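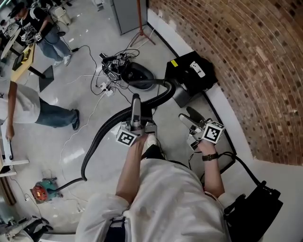
**Cords all over a concrete floor – how do you tidy yours?**

**dovness_dan** – September
Evening all. Our workroom has a lovely smooth grey concrete floor, and I'd like to see a bit more of it! There's the fat black corrugated hose, the power strips, and then all the cords fanning out. Where would you begin?

**Okafor33**
Oh, I do feel for you. Start at the power strips, I'd say – unplug everything, wipe the cords down and put back only what you use. I did mine over 2 evenings with a pot of tea and found a charger I'd been missing since spring.

**tienfu_c**
I'd disagree, very gently. Hose first, every time. It takes up the most room and it shoves all the thin cables about when you move it. Lay it along a wall in a wide curve, as they hate a sharp bend.

**Okafor33**
But then you're dragging it over live cords, Tien-fu!

**tienfu_c**
Fair point, switch off at the wall first. I still say hose, though.

**dovness_dan**
Thank you both, this is so kind. I've got 5 Velcro ties in a drawer and will try the hose tomorrow, then the white cables (they show every speck of dust).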